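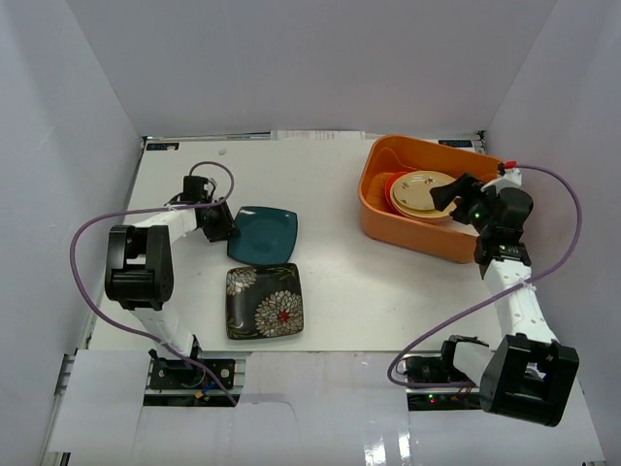 Niall Lennox wrote in after my March piece on dinner plates to say that I had been too easy on the Clevau set, and that his chipped in the first month. He asked whether I would look at the Brumuvach stoneware next and give it longer than a week before making up my mind.

I bought the Brumuvach set with my own money. It cost $97 for four dinner plates, four side plates and four bowls, and it came in one box with cardboard dividers. Nothing was broken. One side plate had a pinhole in the glaze near the rim and I kept it anyway.

We used the set every day for 7 weeks. There are two adults and a teenager in the house, and everything goes in the dishwasher on the normal cycle, bottom rack, no special care.

Weight is the first thing you notice. These are heavy plates. A stack of four is more than my mother wants to lift down from a high shelf, and she went back to using the old Sutherland ones when she stayed with us. If you have weak wrists or store your dishes above your head, buy something else.

The glaze has held up well. Steak knives leave gray marks on it, the way they do on most matte finishes, and a paste of baking soda takes them off in a minute or so. The Clevau plates marked less but the marks stayed. Tomato sauce and turmeric both washed off the Brumuvach bowls, including one that sat in the sink overnight.

No chips on the dinner plates so far. One bowl has a small chip on the foot from when I knocked it against the faucet. You can't see it when the bowl is sitting down, though I did have to sand the spot so it wouldn't scratch the table.

The microwave is where I have a complaint. The bowls get very hot, hotter than the soup in them, and you need a mitt after two minutes. The box says they are microwave safe. They didn't crack, but I don't like handing one to a kid. The maker rates them for the oven up to 360 degrees, which rules out a lot of recipes. I warmed plates at 200 several times with no trouble.

The dinner plates are wide and nearly flat, with a low rim. Fine for toast or a chop, bad for anything with gravy. They also only just fit our dishwasher, and the spray arm hit one until I moved it over a slot. Measure yours first.

Replacements are sold one at a time, and the Trernance shop near us carries them. Clevau makes you buy four.

I would buy the bowls and side plates again. For dinner plates I still prefer the Clevau shape, and Niall's may have been a bad batch. Mine are going on two years without a chip.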